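Halliday Open Day Bread Set: README

Thank you for stopping by, and a special hello to everyone who found us through the August open day at Sirkcombe! We had a lovely time, and so many of you asked for the recordings that we have tidied them up and put them here.

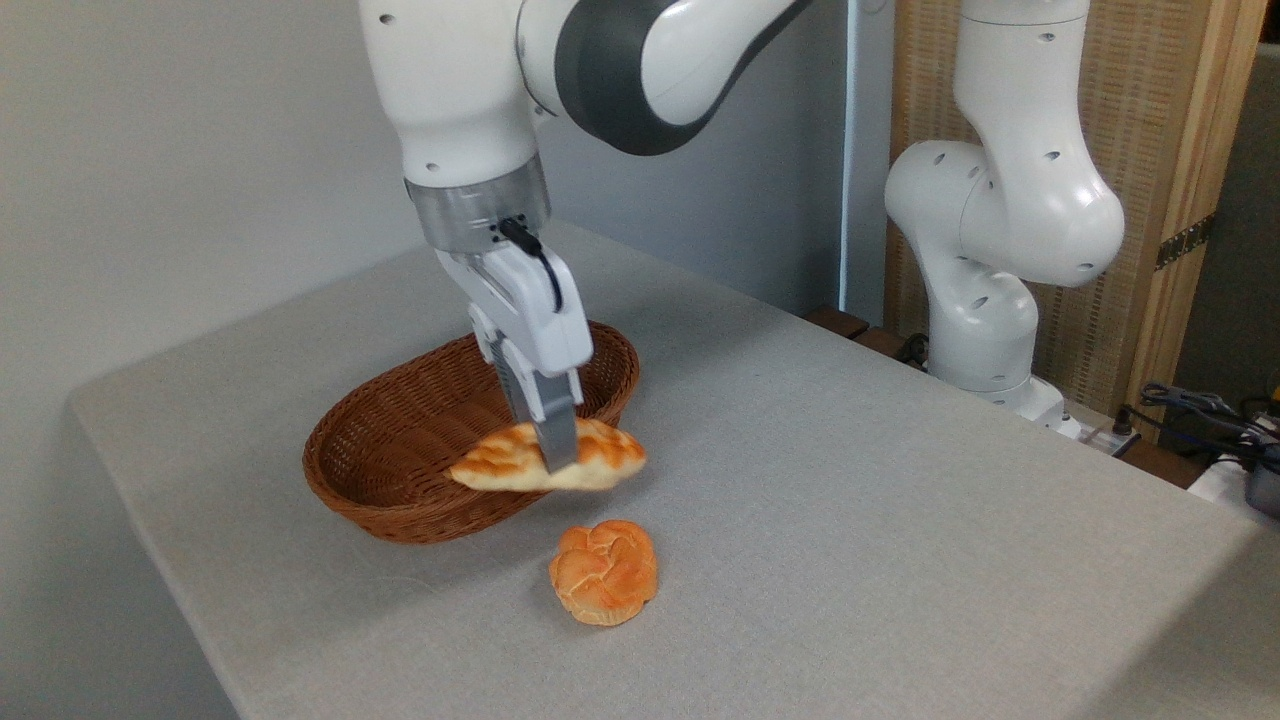 The demo ran on a two-arm setup, and visitors took turns picking the next task from a short menu. Bread and a wicker basket were the favorites by a long way (the gray tablecloth was our one attempt at decorating). There are 407 episodes in all, each with a one-line instruction.

Folders are sorted by task, and the stacked starts have a folder of their own, called purport_stack. 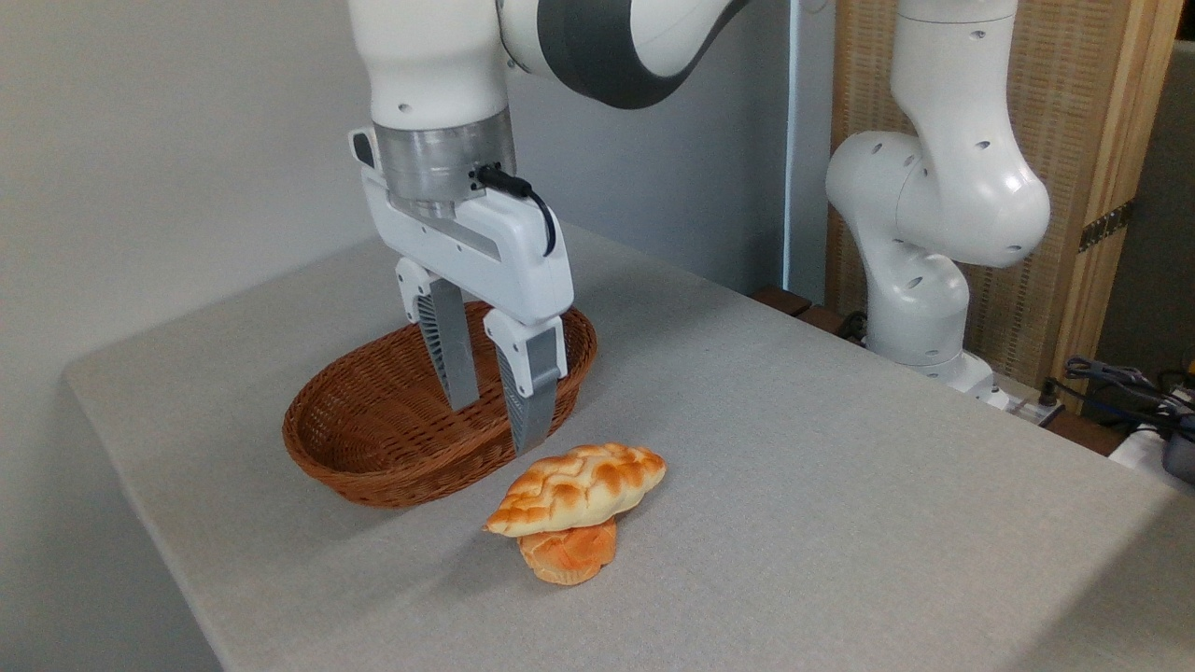 Loading the files

Use the Pandeo reader, version 2 or later. Please keep the folder names as they are, or the index won't match up.
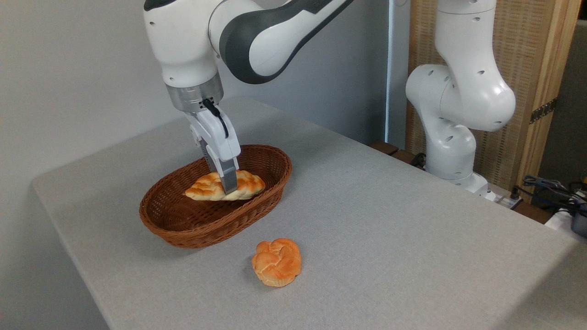
2 min read

If you only want a quick taste, start with the basket folder. Corrections are very welcome, and we go through the mail every Monday.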